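The Wedding Photos Were Sold Before the Cake Was Cut
5/14/19

The first pictures of a celebrity wedding used to appear a week or so after the event, on the cover of a magazine that had paid for them. They still do, but the deal behind the cover has changed, and so has the couple's share of it.

A wedding exclusive is a contract. The couple agrees to let one magazine photograph the ceremony, the reception and usually the dress fitting. In return they get a fee, a promise about how many pages they will fill, and some say over which pictures run. The magazine gets a date it can plan for and a cover that no rival has. Everything else in the paperwork is there to protect that cover.

The contract for a recent two-day wedding at Clalach, a country house hotel often booked for this kind of thing, runs to more pages than the ceremony had readings. Guests had to hand in their phones at the gate. Staff signed a separate form. A white tent covered the walk from the main door to the cars so that long lenses on the hill would get nothing. The couple, a soap actor and a singer who had been together for two years, were not allowed to post a picture of their own rings until the issue had been on sale for 48 hours.

None of this is new. Phones are the part that keeps getting harder. Ten years ago the worry was a photographer in a tree. Now it is a cousin in the third row, and a blurry shot on a fan account can cost the couple part of their fee. Most contracts have a sliding scale. One leaked picture of the dress takes off a fixed amount, and a clear picture of the kiss can cancel the second payment.

The weekly Brillness built much of its business on weddings. Its best-selling issue of last year had a reality show couple on the front and 23 pages of them inside, and the magazine had been in talks since the engagement party. Its editors like to sign early. A couple who sell the engagement, the wedding and the first baby in one package get less for each, but they know the money is coming.

That package is where the trouble starts. Couples break up. One pair signed for all three in September and separated before the save-the-dates went out. The engagement fee was theirs to keep, but they had already spent part of the wedding advance on a deposit for the venue, and the argument over who owed it went on longer than the engagement had.

Agents have begun asking for each event to be priced on its own. They also want what is known as a cooling clause, which lets either side walk away up to 30 days before the wedding without a penalty. Magazines don't like it - a cover is hard to replace in a month - and often pay less when they agree to it.

The other change is who is doing the buying. Carnico, which makes sparkling wine, has paid for all the drinks at several well-known receptions in exchange for its bottles being in the table shots. Liao, a bridal label, lends the dress and gets it back cleaned and insured. Deals like these can be worth more than the magazine fee, and they come with rules of their own. The seating plan at one reception was redrawn so that the bottles would face the camera from the top table.
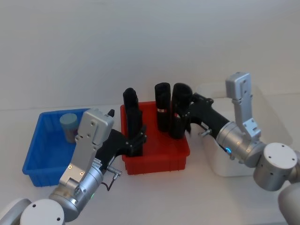
Do the couple get to pick the pictures?

In most cases they can turn down a set number of them, and the magazine chooses from what is left. The usual arrangement is that the couple see the whole edit the day after the wedding and have a few hours to reply. After the 1,421 frames shot at Clalach were trimmed, 553 went to the bride and groom, who sent back their objections from the airport. Cover choice nearly always stays with the editor.

Family members rarely get a vote. Parents of the bride have been known to find out which picture was used when they bought the magazine, and a bridesmaid who blinked has no claim on anyone.

Some couples have stopped selling altogether. They hire their own photographer, put four pictures on their own accounts the next morning and let the magazines copy them. They lose the fee but keep the rights, and their guests keep their phones. The sponsors will still talk to them, as long as the bottle is in one of the four.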